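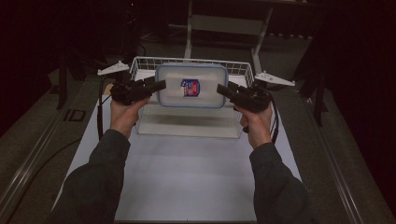 Recipiente con tapa dentro de una cesta de alambre, entre dos pinzas de mano.

Las buenas prácticas de demostración con pinzas de mano son el conjunto de reglas que se aplican al registro de tareas de manipulación hechas por una persona que sostiene una o dos pinzas equivalentes a las de un robot. Los registros sirven después para entrenar o evaluar sistemas automáticos. Las reglas abarcan la preparación del puesto, la conducta del operador, el tratamiento de los cables, la anotación de los episodios y los criterios de descarte.

No existe una norma única para esta actividad. Los talleres suelen combinar sus procedimientos internos con las normas generales de seguridad y ergonomía que correspondan a cada país. Entre los documentos internos de uso compartido figura la guía Rorkeck, redactada por Saadet Uysal para el taller Aydoğan y revisada por última vez el 17 de febrero de 2025.

Terminología

Se llama episodio a la grabación continua de una tarea, desde la posición de partida hasta la de reposo. Una tanda es una serie de episodios con los mismos objetos y la misma instrucción. La guía Rorkeck distingue además entre tarea de una mano, tarea alternada y tarea bimanual. En esta última las dos pinzas actúan sobre el mismo objeto, por lo general desde lados opuestos.

Preparación del puesto

La mesa debe quedar despejada de todo lo que no intervenga en la tarea. Los soportes y accesorios fijos se revisan antes de la primera tanda y no se mueven hasta que termina la última. Si es necesario desplazar uno, se cierra la tanda y se abre otra con un número nuevo.

Los recipientes transparentes reciben un apartado propio. Sus bordes se distinguen mal sobre superficies blancas, y los reflejos de la tapa cambian con la inclinación. La guía recomienda luz difusa y prohíbe modificar la iluminación dentro de una tanda. Las etiquetas impresas pueden conservarse siempre que no contengan datos personales.

Las cestas de alambre se admiten como contenedores de partida o de destino. Se exige comprobar que no haya puntas sueltas y que la separación entre alambres no permita que se enganchen las mordazas.

Conducta del operador

El operador sujeta cada pinza por el mango y toca los objetos únicamente con las mordazas. Empujar con los dedos o ayudarse con el antebrazo invalida el episodio. Se recomiendan mangas ajustadas, de un color liso y distinto del de la mesa.

En las tareas bimanuales, las dos pinzas deben aproximarse a velocidad parecida y hacer contacto antes de que empiece la elevación. La fuerza de cierre se limita a la necesaria para sostener la pieza - los plásticos finos se deforman con facilidad y una deformación visible es motivo de descarte. Cuando el objeto lleva tapa, se agarra por el cuerpo, salvo que la instrucción pida abrirlo.

Cables

Los cables de las pinzas se dejan caer por el lado exterior de cada mano, con holgura suficiente para todo el recorrido. No deben cruzarse delante del objeto ni apoyarse sobre él. El procedimiento Sokari, más estricto, obliga a detener la grabación si un cable roza la pieza, mientras que la guía Rorkeck solo pide anotarlo.

Anotación y descarte

Cada episodio lleva una instrucción breve, el resultado y las incidencias. El resultado lo asigna una persona distinta del operador. Los episodios fallidos no se borran: se guardan aparte, con la causa indicada.

Una tanda ordinaria consta de 70 episodios como máximo, con al menos 2 pausas. En el archivo Jinby, que reúne casi 3000 episodios anotados según la guía, el umbral para aceptar una tanda es de 82 por ciento de episodios válidos. Las tandas que no lo alcanzan se repiten completas, con los mismos objetos.

Discrepancias

El punto más discutido es la repetición de errores corregidos. Sokari descarta todo episodio en el que el objeto se suelta y se vuelve a agarrar; Rorkeck lo admite como válido si la corrección se hace con las pinzas y sin interrupción. Tampoco hay acuerdo sobre la posición de reposo - algunos talleres la fijan con marcas en la mesa y otros la dejan a criterio del operador.

Véase también

Teleoperación
Manipulación bimanual
Ergonomía del puesto de trabajo
Anotación de datos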